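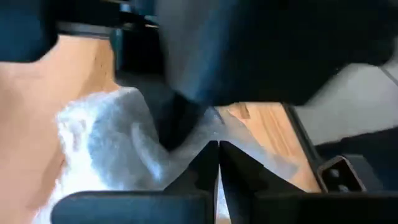 A plastic bag or sheet on a wooden work surface.

The Return

The woman at the counter in Sostbridge wanted to give back a coat. She had it in a white plastic bag, folded over twice, and she put the bag down between us and kept her hand on it.

"It's a Politis," she said. "I bought it in March."

I said we took returns for thirty days. She said she knew that. She had read the sign before she came in, and then she had walked up the street as far as the bank and come back and read it again.

I had been at the shop two years by then. Before that I was at the Lallham store, which was bigger and had a stockroom with a window. In Sostbridge there was only me and the owner, and the owner was at the dentist.

"Is something wrong with it?" I asked.

"No."

"Does it not fit?"

"It isn't mine. It was for my husband."

She took the coat out. It was dark green wool, long, with the spare button still pinned inside in its little envelope. I remembered selling it to her. She had asked me to stand next to the rack with my arms out because I was about his size, and I had felt foolish and done it.

"He wore it once," she said. "To the mailbox and back. I should tell you that."

I looked at the collar and the cuffs because that is what we are supposed to look at. There was nothing on them. I checked the pockets. In the left one was a grocery list, written in pencil on the back of a Zovetti receipt. Zovetti is the bakery across from the station. The list said eggs, lamp oil, stamps, something for the drain.

I put it on the counter. She read it and turned it over and read the receipt too.

"He never bought the stamps," she said.

A man came in and looked at belts. I told him I'd be right with him. He said he was in no hurry, and he went on looking at belts for a long time, always the same three or four.

The register would not take the coat. I typed in the number and it said the date was out of range. I tried it as an exchange and it said the same thing. There was a way around it, but you needed the owner's key, and the owner wore the key on his belt.

"I can call you when he's back," I said. "He might do it. He has done it before."

"What would he say?"

I thought about it. "He'd say no first, and then he'd ask you what happened."

She nodded. She folded the list along its old crease and put it in her purse. Then she picked up the coat by the shoulders and held it out in front of her, the way you hold something up to see whether it is straight.

"Could you put your arms out again?" she said.

I came around the counter and put my arms out. The man with the belts looked at us and looked away. She didn't put the coat on me. She held it against my back, and I could feel her pull the seams level and smooth the part between the shoulders. She did it twice. The heating went on under the floor.

"It was a little long on him," she said. "I told him it wasn't."

"They run long," I said.

She thanked me and laid the coat over her arm. I held the door, and she went out and turned left, toward the station. It was windy and she walked with her head down. She hadn't put the coat on, though it was cold enough.

The man bought a brown belt. When he had gone I saw that she had left the bag on the counter. I went to the door with it, but there was a bus at the stop and people getting on, and I couldn't tell which one was her.

The owner came back at three with half his face numb. He asked if there had been anything.

"One belt," I said.

I put the bag in the drawer under the register, with the string and the spare rolls of paper. It was still there when I left for the other job.

Last updated: 4 October 2018

More short fiction
The Lamp on the Landing
Two Stops Past Lallham
What the Ferry Carried
A Room Above the Bakery
Cold Supper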